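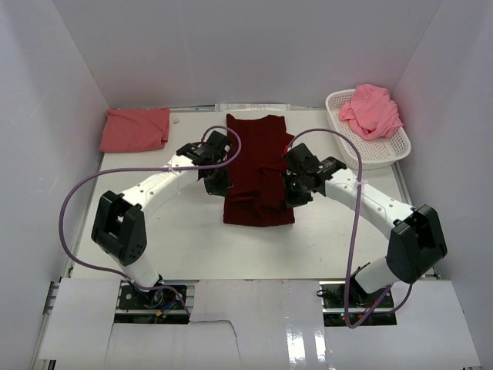
How long may a two-arm folding cell run before the operator has to stop it and inspect the cables?

Our site rule is 30 cycles or the end of a shift, whichever comes first. A visible change in cable routing ends the run at once.

Posted in: Good Practice / Small Cells and Benchtop Arms

ehaldane
The answer given at the top of this thread is taken from the Gillies working procedure, section 2, which I maintain. Members are invited to comment before the revised text is issued in June. The section applies to paired arms handling garments and flat textiles inside a walled enclosure. It does not apply to mobile units or to any cell that a person enters during operation.

mivex_ops
Thank you for posting the text. We use a limit of 38 cycles at our site and have recorded no cable faults attributable to the longer interval. I would question whether a fixed count is the right basis at all. A cycle that lifts a towel and a cycle that unfolds a fitted sheet place very different demands on the wrist cable.

ehaldane
The point is accepted as far as it goes. A fixed count was chosen so that an operator on a first shift can apply it without judgment. We considered a limit based on joint travel and found that the operators did not check the display.

T. Forsyth
I must disagree with the previous post. If operators do not check the display, that is a training matter and should be treated as one. Writing the procedure down to the level of the least attentive reader has costs. At Jelard we moved to a travel limit and put the figure on the shift sheet, where it has to be initialed.

I have a separate concern about slack. The draft says that cables "shall be secured at suitable intervals." Suitable to whom? Where an external cable forms a free loop, the procedure should state how far that loop may stand off from the arm, and it should require the check to be made with both arms at full reach. A loop that is harmless at rest can catch on a bin or on the other arm.

luvier_maint
Agree with Mr. Forsyth on slack. Would add strain relief at the base to the same clause. Most of our replacements have been at the lower end.

ehaldane
The wording on slack will be revised. I propose: "With both arms extended to the limit of the task, no cable loop shall be able to reach a container, a wall or the opposite arm." I would prefer to leave out a distance, as the arms in use differ considerably in size.

T. Forsyth
That is acceptable to me. A distance could go in an annex for each model.

mivex_ops
Two further items for the revision.

1. Covers over the electronics. The draft permits "temporary sheet material." Our view is that paper should not be permitted over live boards for any period. Rigid, fastened panels only.

2. Loose items. The draft requires the surface to be clear of "tools." It should say tools, scraps, tags and offcuts. Our log has 3,699 completed folds, and the most common reason for a rejected one is a stray item under the cloth.

ehaldane
Item 2 is adopted as written. On item 1, I have some reservations. Test cells are opened many times a day, and a fastened panel that is slow to remove tends to be left off. I would accept "rigid and nonconductive" and leave the fastening to the site.

luvier_maint
A panel that isn't fastened will move. We would not sign off on that.

mivex_ops
Nor would we. Quarter-turn fasteners take a few seconds.

ehaldane
Noted. Both objections will be recorded against item 1, and the clause will remain open. The cycle limit stands at 30 for this issue - sites that already hold a written travel limit may continue to use it. Comments on the base strain relief wording should be posted in this thread.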